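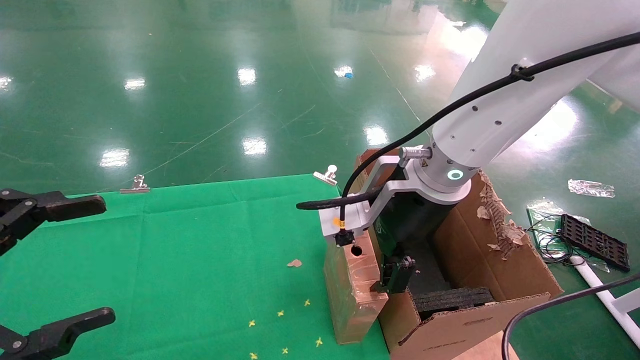 Packing corner as of this afternoon, with the big box open and the green sheet still down

Packing on the floor: how do I keep small craft pieces off it, and is a torn box OK to ship in?

Posted in Packing & Shipping by hekby_crafts
Viewed 1545 times

I make up small craft orders and pack them on the floor in a shared workshop in Cakthorpe. The floor is green epoxy, the glossy kind. It looks good and sweeps easily, but anything small that lands on it slides off and I find it a month later. So I put down a green fabric sheet and hold the top edge with binder clips. That part works well enough.

My trouble is with the little yellow star-shaped flower pieces. They go in a clear plastic bag with each order, and by the end of a session there are always a few loose on the sheet. You can see six in the photo, near the bottom. When I lift the sheet to shake it out they roll off the sides and I'm back on my knees on the epoxy.

Second thing is the brown box on the right. The flaps on one side are torn up pretty badly from being opened and closed. It has a dark gray insert lying in the bottom that I would like to keep using. The smaller box leaning on it, the one wrapped in clear tape with the round hole near the top, is supposed to go inside for the next shipment. Can I send the big box out like that if I tape it well, or should I get a new one? It's going by ordinary parcel, not by hand.

I would like to keep working on the floor if I can. The only bench in there is booked most evenings and it is too high for me anyway.

Edited to add: the finished order weighs 4 pounds, and nothing in it is glass.

wullon_parcels
Member, 1691 posts

Don't ship in the torn one. Flaps do most of the work of keeping a box square. When one side is ragged, the tape has nothing flat to hold on to, and it starts to lift at the first rough corner. Tape over torn cardboard looks strong on your floor and is a different matter under a stack of other parcels.

What I would do:

Take the insert out and measure it lying flat. Buy a plain single-wall box with that same inside length and width. At 4 pounds you don't need double-wall.

Put the insert in the bottom of the new box and set the small box on top of it, lying down on its widest side. Put padding on all the sides, and over the top as well. If you can hear it move when you tip the box, add more.

Cover the round hole in the small box before it goes in. A square of cardboard taped on from the outside is fine. I can't tell what the hole is for, but if it is meant as a finger hole for pulling the box out, tell the customer you have covered it. Loose fill gets through holes like that.

Tape the center seam top and bottom, then both end seams, so it makes an H shape. Cut off or black out any old labels if you use a secondhand box.

Keep the torn box for the workshop. Cut the ragged side down straight with a knife and it makes a good bin for wrappers. I see a crumpled clear one on the floor to the right that could go in it.

petek_home
Member

just tape it. i've sent 33 parcels this year in reused boxes and had one come back, and that was a wrong address

cakthorpe_sewing
Member, posting since June

I'll leave the box to the others, but I had the same problem with beads and got rid of most of it by changing the sheet.

Flat fabric has no edge, so anything round or light goes straight off it. Turn up 2 inches on all sides and run a length of clothesline inside the fold, then stitch or pin it down. Now you have a low lip. Small pieces stop there. When you are done, clip the corners together with the same binder clips and carry the whole thing to a tray like a bag.

I would also change the color. Green on a green floor makes it hard to see where the sheet ends, at least in your photo. The yellow shows up fine but the little beige scrap next to the taped box nearly got past me. Plain white or dark blue would help with paper bits.

Then do the flower pieces separately. Count them into their bags first, sitting down, over a baking tray with a dish towel in it — the towel stops them bouncing. Close every bag before you go anywhere near the shipping box. If the pieces are never loose on the floor there is nothing to pick up. For any that do get away on the epoxy, put an old stocking over the vacuum hose with a rubber band, and they will stick to it without going in.

One more small thing. There is a bunch of thin black wires by the black tray with the holes in it. Move those before you shake anything out. Flower pieces in a tangle of wire are a miserable job.

hekby_crafts
Original poster

Thank you all. I measured the insert and have ordered a new box to fit. Going to try the clothesline edge on the green sheet first, then look for a white one if I still can't see the paper scraps. Does the rope need to be washed before I sew it in, or will it shrink?

cakthorpe_sewing
Member, posting since June

If it's cotton, wash it first. Nylon you can use as it is.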